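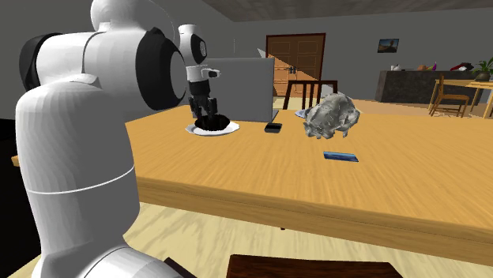 Long wooden table

Getting a sticky film off a wood table top

I have a long wood table in the dining room, bought secondhand in Hudby in July 2020. The top feels tacky all the time, worse when it's humid. Dish soap and water helps for a day and then it comes back. I've also used a spray polish on it for years. Can I fix this without sanding the whole thing?

Posted by whitelaw_basement

That's polish buildup. Mix equal parts white vinegar and warm water, wring the cloth out well, and wipe with the grain. Do a small spot underneath first. Dry it right away with a towel. Mine took 2 passes. Then stop using the spray.

If it's still tacky after that, try mineral spirits on a rag with the windows open. That takes off wax that vinegar leaves behind. Lay the rags flat outside to dry before you throw them out.

Posted by kemia88

just sand it. 90 grit then 200

Posted by tmill

I wouldn't start with 90 if there's any chance it's veneer. Look at the end of the top and see if the grain carries over from the face. Also, if the finish itself has gone soft, no cleaner will help and you'll have to strip it. Press a thumbnail in somewhere hidden. If it leaves a mark, it's the finish.

Posted by bolmont_refinish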